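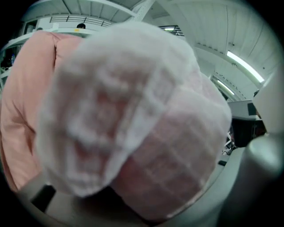
Our group studied how to wrap delicate textiles so that they can be moved and stored without pressing folds into them. The project ran through the fall term in the second-floor workroom, and the wrapping material in every trial was the same: thin, open-weave white cotton gauze, washed once before use. Gauze is common in textile storage, but most of the handling guides we read treat it as interchangeable with muslin or tissue paper. One difference is easy to see. Where the white gauze lies over pink cloth, the pink shows through the weave, so a person opening a storage box can tell which item is inside a bundle without undoing it. Muslin hides the color completely, and every muslin bundle in our first week had to be labeled.

Background

The idea came from Miyuki Matsuda, who had spent the summer helping a costume shop pack garments for storage. The shop folded everything flat between sheets of tissue. Padded pieces came out in spring with hard lines across the quilting, and some of the lines never steamed out. She suggested that padded and quilted cloth might do better rolled or gathered into a loose bundle. Our advisor, Sivaprasad Thevar, agreed to the topic on the condition that we compare methods and write down the results the same way each time.

Materials

We bought the gauze as one 100-meter roll from Shibata, a fabric supplier near campus. The test items were secondhand. We chose padded garments, lining cloth and a few plain cotton pieces, mostly in light colors because creases photograph better on them. Storage boxes were the gray archival kind with a fitted lid. Kohei Shimada kept the sample log and gave every item a number sewn on a cotton tag. The total cost of materials was $754. The department gave us $900, and the remainder was returned.

Method

Three ways of wrapping were compared.

Flat fold: the item is folded in half lengthwise and again across, with one layer of gauze between the folds and one layer outside.

Roll: the item is laid on gauze and rolled from the hem upward. The ends are tucked in and nothing is tied.

Loose bundle: the item is gathered by hand into a rounded shape, and the gauze is brought over it and crumpled in place. No pins are used.

Each wrapped item went into a box by itself with the lid on. Boxes stayed on the lower shelf for two weeks and were then opened in the order they had been closed. Brahim Berrada and Kiyoshi Amano scored the creases separately, without seeing each other's sheets. The scale went from 0 (no visible line) to 5 (a sharp line that stays after the cloth is smoothed by hand). Where the two scores differed by more than one point, both people looked at the item again together.

Scoring was done under the ceiling lights with the window blinds closed. Daylight from the side makes a shallow crease look deep, and in the first week our scores changed with the weather. Those first scores were thrown out and the items were wrapped again.

Results

For padded items, the flat fold gave the worst creases. Nearly all of them had a line where the second fold crossed a seam. Rolling was better, but it pushed the filling toward one end, and two garments had to be shaken out before they would lie even. The loose bundle left shallow, wide creases that mostly went away after a night on a hanger.

For the lining cloth the order changed. Rolling was the best method, and the loose bundle was the worst. Thin slippery fabric has nothing to hold it open, and it collapsed into many small creases under its own weight. The plain cotton pieces creased in every method and we could not separate the results.

The gauze caused some trouble of its own. Cut edges shed fibers, and these clung to the quilted surfaces, especially along stitching. Kohei went over every padded item with a soft brush after unwrapping, which added several minutes per box. Turning the edge under and basting it stopped most of the shedding. We only started doing this halfway through October, so the early items and the later ones are not fully comparable on cleanliness. The crease scores should not be affected.

Problems

The largest weakness is time. Two weeks in a box says little about a winter in storage. We also had no control over humidity, and the workroom heating came on partway through the trials. The loose bundle depends on who makes it as well. Miyuki's bundles were consistently softer than Brahim's, and we had no way to measure how tightly the cloth had been gathered. A future group could weigh the gauze used and fix the finished width of the bundle.

Recommendations

For padded garments we recommend the loose bundle in gauze with basted edges, one item to a box, with nothing stacked on top. Linings should be taken out and rolled if they are removable. If they are sewn in, the bundle is still the better choice for the whole garment.

The sample log and both sets of score sheets are in the department cabinet. The remaining gauze is on the shelf underneath and can be used by other groups.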